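3.2 Bagged produce as a load

Loose fruit and vegetables are usually sold in thin clear bags, and most of the packing literature treats such a bag as if it were a small box with a fixed outline. The bags in our material do not behave this way. A filled bag that is lifted by its gathered top takes its shape from the items inside it and from the folds left in the film, and both can change each time the bag is picked up. We therefore recorded the hanging shape separately from the resting shape. The hanging shape is the one that matters when the bag has to pass over the rim of a basket, while the resting shape decides how much floor area it takes up once inside.

Three features were coded for each bag: the position of the pinch, the order of the contents from top to bottom, and the form of the lower end. The pinch was coded as high when it lay in the gathered film above the topmost item, and as low when it pressed on an item. Figure 4 gives a case with a high pinch.
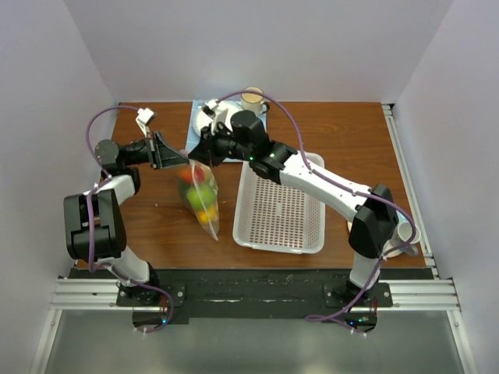

Household Logistics Group, Department of Packaging Studies, Fullton

Figure 4. Clear bag of mixed produce held by its gathered upper end above a wooden tabletop. The lower end tapers to a point.

The bag in Figure 4 was coded as "ordered, pointed". Its red item lies near the top, the green one in the middle and the small yellow-orange one lower down. A strip-like fold runs down the front and crosses all three colors. Folds of this kind made coding harder, as the film turns whitish along the crease and hides part of the outline behind it. Where a fold crossed an item, the coder was told to judge the item by its visible parts only and to leave its size blank.

The pointed lower end deserves a separate note. An empty corner adds to the length of the hanging bag but carries no load, so a height taken from pinch to tip overstates the space the produce needs. De Luca (the second coder) proposed measuring to the underside of the lowest item instead, and we adopted this for the full set of 20 bags. The two measures disagreed most for bags with few items - the film had more slack to gather in one corner. For 8 bags the coders first gave different end forms. These were coded again in June, after the wording for "pointed" and "rounded" had been tightened, and 2 remained unresolved. They are left out of the comparison with the Bullport bags in Section 3.3.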